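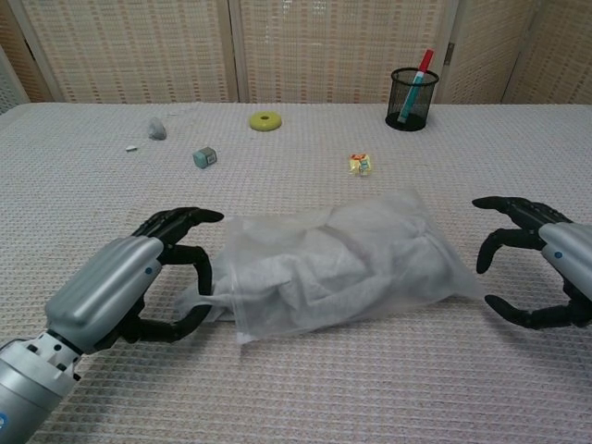 Search this guide Go

Section 4. Setting Up the Bruston Folding Screen

The Bruston screen stands without wall fixings. Allow twenty minutes for the first set-up. Two people should lift it.

Before you start

Check that the hinge packet is in the carton along with the felt pads. If a part is missing, quote part list 1767 when you contact Grirkera.

1. Lay the carton flat on a clean floor and cut the tape along the long edge. Do not push the blade in deeper than the cardboard.

2. Slide the panels out together, still folded. Leave the corner covers on for now.

3. Stick one felt pad under each foot. Press for a few seconds and let the glue set for 2 hours before the screen carries its own weight.

4. Stand the folded screen upright. One person holds the top while the other pulls off the corner covers.

5. Open the panels one at a time, starting from the outside. Each panel should turn in the opposite direction from the one next to it, so that the screen forms a zigzag.

6. Check the hinge screws with a hand screwdriver. They should be snug. A power driver will strip the holes.

CAUTION: Never open the screen into a straight line. It will tip over.

CAUTION: Keep the screen well away from heaters, candles and open flames.

Note: On uneven floors, use the Rebelo leveling shims (order no. 398). Place them under the felt, with the thin edge facing in.

Note: New panels can smell slightly for the first week. Open a window if this bothers you.

If a panel sags

Loosen the lower hinge a half turn, lift the panel until the top edges line up, and tighten again. If the screw will not grip, fit the longer one from repair kit 266. Prudent screens use a different hinge and the kit does not fit them.

For cleaning, see Section 5.

Contact Grirkera Support | © Grirkera Home | Back to top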